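How do you run a reading group where people bring half-finished thinking?

Posted in Groups, Meetings and Talks

narendra_mittal
I've been turning this over for a few weeks and I'd love to hear from people who have run something like it. A while back I offered to start a small discussion evening in Nenarthorpe, loosely attached to the testing and quality crowd at the company where I work (Protton, if anyone knows it, though the group is open to anybody). The idea was that each time one person would bring something they were still chewing on. It could be a hunch about why their team keeps missing the same sort of bug, or a question about how we decide something is good enough to ship, or a paper they read and didn't quite believe. The rest of us would help them think it through.

We've met 4 times now, and I'm enjoying it very much, but what people bring is getting more and more finished. The first evening was lovely and messy. By the last one our speaker had a full slide deck with an agenda, a case study, and a page of takeaways, and when she reached the end everybody clapped and then there was a silence you could have parked a truck in. She'd done a beautiful job! But there was nowhere for the rest of us to get in.

I think I may have caused this myself. I sent out a note before the second meeting asking for a title and a short summary, because people wanted to know what they were coming to, and I suspect that as soon as you ask for a title you get a talk. I've also been wondering if the room matters. We moved from a kitchen table to a proper meeting room with a screen, and a screen rather begs to be used.

So how do you encourage people to bring something unfinished, without it turning into a ramble? And how do you treat the person in the chair kindly when the whole point is that others will poke at what they say? I'd be glad of anything, even if it's only "we tried that and it was awful."

Negri
Hello Narendra, and what a nice problem to have. I ran a group very much like yours for several years, and we went through just the same thing, so please don't feel you've broken it. I'm afraid I'll go on a bit.

You're right about the title. We stopped asking for titles and asked for a question instead, and it had to be one the person could not answer yet. I used to read them over and send back any that were really statements with a question mark stuck on the end ("Isn't it time we took exploratory testing seriously?" being one I remember, and I'd written that one). It feels fussy to send somebody's question back to them, but people took it well when I phoned first and chatted it over. Half the time the real question came out during the phone call, usually just as we were saying goodbye.

The second thing was a limit on writing. Whoever was bringing the idea could send round up to 2,000 words beforehand, or nothing at all, and then on the night they got ten minutes to talk with no slides. I did let people draw on paper. The drawings were generally terrible and extremely useful, since everyone would lean in and say "wait, why does that arrow go there?" and away we'd go.
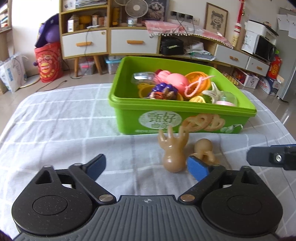
After the ten minutes we had a stretch where the rest of the group could only ask things to understand better. No opinions, no "have you considered," no stories about the time the same thing happened to you. I had to be quite firm about this, and I'm not a firm person. It is remarkable how hard it is for a table full of testers to ask a plain question without folding a criticism into it. But I'd encourage you to stick with it for a few meetings, and let the quiet bits be quiet, because the person in the chair often starts revising their own idea out loud, and they're far less bruised when they get there by themselves.

Then we opened it up to challenge, and the rule there was that anyone who wanted to knock something down first had to say it back in a way the owner agreed with. We lost some time to that. I'd still keep it. One evening we spent nearly the entire hour trying to say back an idea about risk, and by the end the man whose idea it was had decided there were really 2 of them tangled together. He went home delighted. I'm not sure the rest of us had followed him, but we had a good supper.

On kindness, the thing that helped most was that I went first, and then went again whenever things were getting shiny. I'd bring something properly half-baked and let them take it to bits. If the organizer is seen being wrong and having a perfectly pleasant evening, other people relax. I'd also have a word with your speaker who made the slides. Thank her, truly, and ask whether there was a part she left out because she wasn't sure of it. I'd bet there was, and that's your next meeting.

As for the room, go back to the kitchen table if you still can. If you can't, turn the chairs so their backs are to the screen.

malline
I don't agree with all of that. We did the "questions only" thing and two people quit, they said it was like being in school. What worked for us was keeping it small. Once we had about 59 names on the mailing list it was just an audience, whatever we called it. Split it up, invite a few at a time.

Also keep some notes. Ideas that went nowhere have a way of coming back a year later and being good, and you'll want to know who had them.

narendra_mittal
Thank you both so much, I've read these through several times over. Negri, I'm going to try asking for a question, and I've already volunteered myself for the July evening with something I can barely explain to my own wife. I'll give the questions-only part a gentle try, but for a shorter spell, with Malline's warning in mind. We're nowhere near that size yet, luckily! I spoke to our last speaker at lunch and there was indeed a part she'd left out, about what testers choose not to report, and she's agreed to bring it to the meeting after mine. I've asked her to leave the laptop at home.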